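Plastic play dishes: one set or whatever's in the bin?

wildale_dad
Posted in January, edited once
We have inherited the play kitchen stuff from two sets of cousins and nothing matches. Pale green bowl with a ribbed rim, blue bowl, teal mug, a see-through plate that is sort of pink if you squint. The food is the usual: banana (already peeled, how thoughtful), half an orange, a strawberry. My wife wants to donate the lot and buy one matching set. I say a four-year-old running a restaurant does not care about place settings.

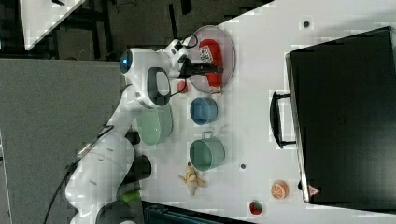 The other question is scale. The green bowl could hold the entire menu and the strawberry looks lost in anything. Does that bother anyone's kid, or only me?

Flillunton
Only you. Mine served me a strawberry in a salad bowl for a year and charged me $15 every time.

cpacheco183
Disagree with the OP, sorry. We bought the matching Plastlow set and cleanup got easier because the bowls nest. Mismatched bowls just form a heap.
Crescencio

wildale_dad
They nest until somebody loses the middle one.

cpacheco183
We lost the middle one in 5 days. I stand by my point.

benitez_mom
Keep the mug whatever you do. A mug with a handle is worth ten bowls at that age. Everything is coffee. Soup is coffee.

Flillunton
Does the half orange have another half?

wildale_dad
Somewhere in my brother-in-law's minivan, I assume. He says no.

casimiro2167
Crescencio is my brother and his matching set lives under his couch. Keep the old stuff, buy a bin with a lid.

cpacheco183
It's one bowl under the couch, Casimiro.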